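Ticket 1337 - Nelldale, marks on white table
Opened August 13, 2023

Small dark specks on the tabletop in the corner room, and one near the middle of the pink plate. A dry cloth didn't shift them. 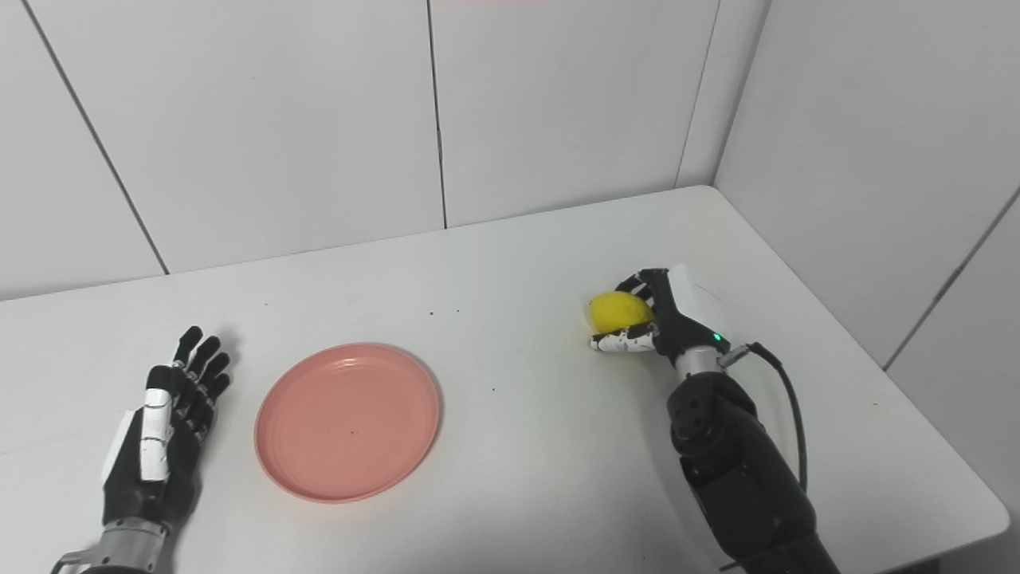

Amirul Majimbun: Try warm water and a drop of washing-up liquid before anything stronger. We had the same at Meltusthorpe in May.

Will do the plate first, then the table.

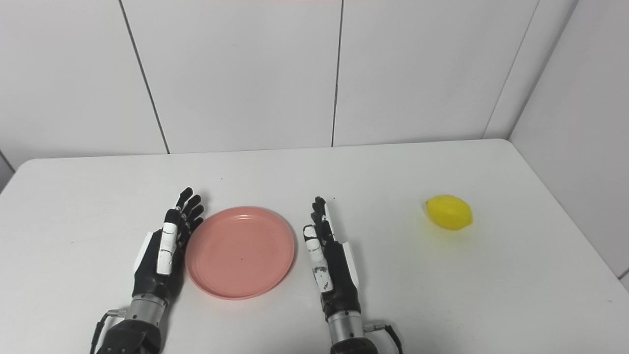
Plate and lemon on the table

Plate washed 2 times, left to soak between.

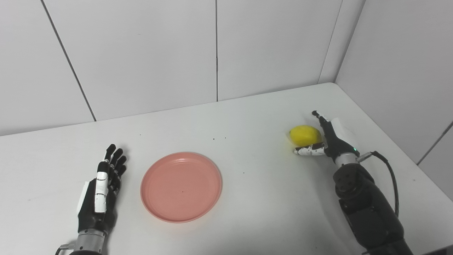

If the speck is still there it's in the plastic - I'll order another plate from Wijaya.

Table next, with the same cloth.
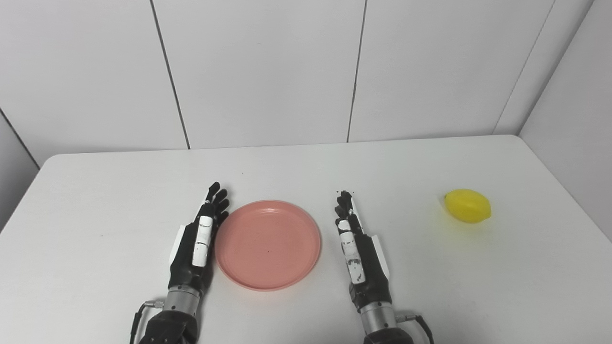

No scouring pads on the top please, it's a matt finish. Ticket stays open until the new plate comes.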